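3.2 Sorting the small household parts

The second set of objects gave us far more to think about than we expected, and it quickly became our favorite part of the study. Wako and Endale had collected 196 small items from kitchens, bathrooms and hall closets in Miltville and Nadby: caps, sleeves, hooks, pegs, short tubes, feet from shelves and stools. Most had been kept in a drawer for years because their owners were sure they belonged to something. We asked 33 residents to sort them in any way they liked, with up to 90 minutes to finish, and to talk aloud while they worked.

Color came first for nearly everyone, and white was by far the hardest pile. White parts look alike from across a table, so people began to pick them up and turn them, and this is where the talk got really lively! Shape took over from color. A square tube with softened corners was set apart from the round ones at once, and an open top made people want to look inside.

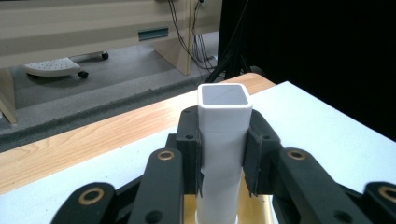 Rims turned out to matter a great deal. Residents ran a thumb along the edge of a part and judged from its thickness whether something was meant to slide in, sit on top or snap over it. Faint seams were read in much the same way, and one resident spent a good part of her session on seams alone (she later moved three parts to a new pile, with great satisfaction). Teshome's earlier work in Asfaw had hinted at this kind of touch-led sorting, but there the parts were larger and few of them were hollow.

The final piles are shown in Figure 4, grouped by the names people gave them. We kept those names as spoken, so "things that hold things" and "ends" both appear as groups. Agreement was strongest for "ends" and weakest for hollow parts open at the top, which 20 residents split between two or more piles. We find this split exciting, as it suggests that an opening invites several uses at once.

Figure 4. Pile names given by residents in the free sorting task, ordered by level of agreement.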